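Home & Housewares News

Ceraston Introduces Small-Kitchen Prep Line for Fall

October
By the Ceraston press office

Print this page | E-mail this page

WASTBRIDGE — Ceraston, a maker of kitchen goods for apartments and shared housing, today announced a new line of food preparation items meant for kitchens with very little counter. The line is called Gakance and goes on sale this month through the company's own shop in Wastbridge and through independent housewares stores.

Gakance has 15 items. They include mixing bowls, colanders, cutting boards, small raised stands that sit on top of a counter or table, and folding cloths. All of them can be bought singly. The company said it chose not to sell the line as a boxed set after hearing from customers that they already owned half of what such sets contain.

The idea behind the line is a simple one. In a small kitchen, the same surface is used for unpacking groceries, washing fruit, cutting, mixing and eating. A bowl that is waiting its turn takes up the space where the cutting board should go. A raised stand gives the bowl a place of its own and keeps the board clear.

Ceraston tried out the arrangement over the spring and summer in 200 households, most of them renting. Each household received a stand, a bowl and a set of cloths, and kept notes on how the pieces were used. The company asked for notes on ordinary days only — no holiday cooking and no dinner parties. The most common use reported was holding whole fruit before it was peeled and cut.

A yellow bowl with a pouring spout, set on a gray perforated stand over a light wood tabletop, is deep enough to hold one large piece of fruit, though a big one will still rise well over the rim.

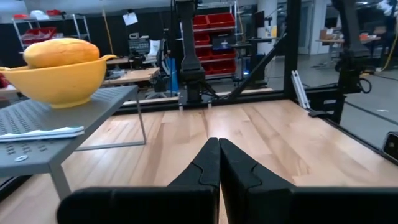 One tester in Wastbridge wrote that she had expected to put the stand away after a week and was still leaving it out in the third month, mainly for melons and for bread dough under a cloth. She added that she would have liked a second bowl of the same size, and that the cloths took longer to dry than the ones she was used to.

Ceraston said it had heard the comment about the cloths from several households and has changed to a thinner weave for the version going on sale. The bowls now come in 3 sizes, with two of the largest size available at a reduced price when ordered together.

The stands have open tops so that crumbs and drips fall through to the surface below, where they can be wiped up in one pass. They should be washed by hand. The bowls and colanders can go in the dishwasher on the upper rack. Cutting boards should be wiped, dried and stored on edge.

Design work on the line was done with Gu, a small studio that has worked with Ceraston on earlier storage products. Gu also drew the printed care cards that come with each item. The cards use pictures in place of most of the text and are meant to be kept in a drawer.

The first delivery to stores will be limited. Roughly 509 stands have been set aside for the Wastbridge shop, and further stock is expected before the end of the year. Stores that carried the company's earlier shelf baskets will be supplied first.

Demonstrations will be held at the Wastbridge shop through the month, starting at 11 a.m. on each day the shop is open. Visitors may bring their own bowls and boards to see how they fit on the stands. There is no charge and no need to sign up.

Store owners who would like a price list or a sample stand can write to the Ceraston trade desk in Wastbridge. Replacement cloths and care cards can be ordered from the same desk.

Filed under: Kitchen & Tabletop, New Products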